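Closside Shared Workshop – Build Your Own Arm, Notes for Session 4
Handing a part from one gripper to the other

Revised 2024-06-22. Bring last session's sheet. The version with the coffee ring is also acceptable.

By now each bench should have two arms that move when told and stop when told, the second being the harder achievement. Tonight we make them cooperate. The task is a handover: one arm holds a bolt by the top, the other takes it by the bottom, and for a short while both have hold of it. That short while is where the money goes.

Before you start

Check that both arms agree on where the bench is. On the Fudgate build we skipped this and spent an evening tuning grip force on a gripper that was closing neatly on air. Home both arms, bring the fingertips together over the centre mark, and write down the offset. If it has changed since March, somebody has moved a base plate and will deny it.

Set the approach speed to 30 on the controller dial. The dial goes up to 500, presumably for people who own shares in a fingertip supplier.

The overlap

Both grippers closed on the same piece of metal make a very stiff loop. Any error in either arm has to go somewhere, and it goes into the weakest printed part. Keep the fastener in line with both wrists, lower fingers on the hex nut, and let nothing travel sideways until one side has let go.
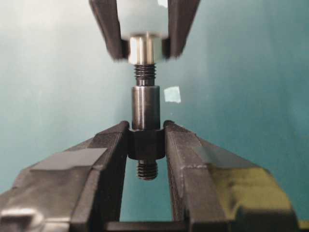 Which arm should go soft during the overlap?
The receiving arm, every time. The giving arm stays stiff and keeps its position, so there is one opinion in the loop about where the part is.

Once the receiver has closed, wait for its motor current to level out, then open the giver. Back the giver straight off along its own axis before turning anything. The default pause in the Kinoshita script is 350 milliseconds and it's fine. People shorten it to look clever.

Logging

Save every attempt, including the embarrassing ones. The Fliralham bench ran 1,359 handovers over the winter and kept only the good ones, and their log is now a very large file that says everything is lovely.

For next time

Ten handovers in a row at speed 30, log attached. Spare fingers are in the drawer under the drill press – sign for them.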